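Chapter 4
Before You Write Any Code: Planning a Small App

I built my first app without a plan, and I still have the notebook to prove it. One page says "make it like a to-do list but better," and the rest of the pages are blank (I was very sure of myself back then!). The app was called Bretden, it was meant to help people share rides to work in Cornville, and it took me 36 weeks to get it into a state I could show to my friend Giuliana Tello. She opened it, tapped twice, and asked me where the map was. There was no map. I had spent a whole month on the settings page.

So this chapter is about the boring part, and I promise to make it as painless as I can. We're going to pick one user, one job that user wants done, and the smallest set of screens that will do it. You don't need a computer for any of this. A pencil will do, and so will the back of an envelope. 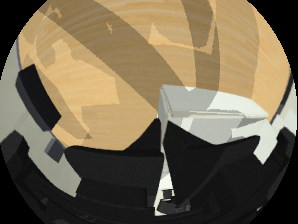
Screens are where I like to start, and I always draw them by hand first. Draw a box for each screen, write one verb inside it ("find," "pay," "send"), and connect the boxes with arrows. If you can't come up with a verb, the screen probably doesn't belong in your app. Leave the looks alone for now, with one small exception: think about where people will be when they use the thing. Sunlight is hard on a pale gray button. Look at how the light falls on that tan wood, bright orange in one place and a muted brown in the next, with a white box sitting on the same surface. Your colors have to hold up in both kinds of light, so pick strong contrast early and save yourself a redesign.

Next comes the question of which phones you'll support. My old teammate Loredana Martinelli and I went back and forth on this for Sonmont, our second app, and we ended up choosing 2 platforms when we could barely look after one. Every bug had to be fixed twice! If you're working alone, choose the kind of phone you own and get that version right. You can always add the other one later, when somebody is asking for it.

Then there's money. I know, I know, but put it on the page now. Will the app be free, will it cost something up front, or will you charge by the month? Your answer changes what you build, from the sign-up screen to the receipts. We'll use a made-for-class project called Antwi, a tool for booking music lessons, to work through all three choices in the next section. Keep your boxes and arrows handy, we'll be marking them up.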